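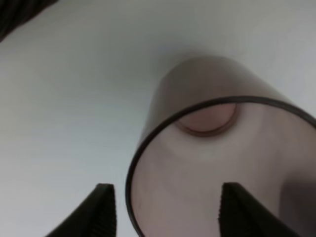 About Sudik

Welcome, and thanks for stopping by! Sudik is a small company that gathers examples for robots that learn by being shown. If you're building a learning system and need someone patient to show it how a household task is done, many times over and with proper notes, that's our trade (and we're rather fond of it).

How we got started

Josué Bezerra and Selma Kolev met at Mendemov, where they spent four years programming arms to do one thing in one spot. Move the part a hand's width and the whole programme had to be revisited. They both felt there was more to be learned from an ordinary kitchen bench or bathroom shelf than from another jig, so one March they signed a lease on a former print shop, painted the walls themselves and got to work. The first arm went in before the kettle did, which Selma still brings up.

We now run two stations and keep a library of 142 tasks. Most are humble: sorting, stacking, putting away, taking out again. Fruit goes in one basket and toiletries in the other, and then the whole lot is laid out afresh in a different arrangement for the next go.
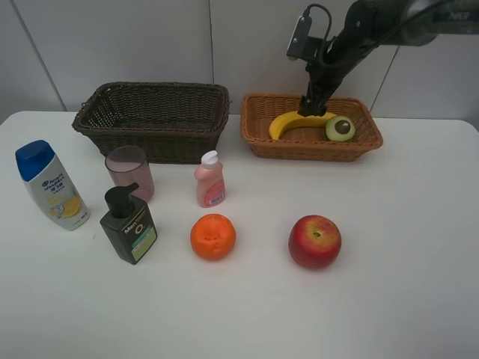

What a day looks like

An operator guides the arm through the task from start to finish, and we save the pictures and the arm's movements together. Živko Dimitrov looks after the operators and their rosters, and he's firm about breaks, as tired hands make sloppy examples. Every run is then watched by a second person, who marks where each grasp begins and ends and writes a plain sentence saying what was done. Chaimae Hegazy leads that side of things. She has a lovely ear for the way people really talk, so you'll find "pop the apple in with the banana" in our notes as well as the more formal version.

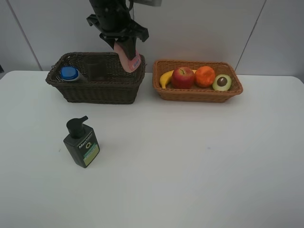

Choosing the objects takes far more of our time than visitors expect. Despina Delić fills a trolley at the local shops and organises everything by what it asks of the gripper. A clear cup against dark wicker is one of her favourites, for how little of it a camera gets to see, and she likes a pump bottle for its awkward head and an apple for its habit of rolling. Colour and shape matter too, and so does keeping fruit and toiletries on the same table, where a system has to work out which basket each thing belongs in.

Working with us

Most clients begin with our Stan package, a single task recorded with variations over two weeks. Iltetti is the bigger programme, with a fresh task each week for 52 weeks, and suits teams who'd like their collection to grow alongside their own research. Either way you'll get the unsuccessful attempts as well, labelled as such, and you're welcome to come in and have a turn at the controls. Drop us a line and ask for Selma, and she'll find a time that suits.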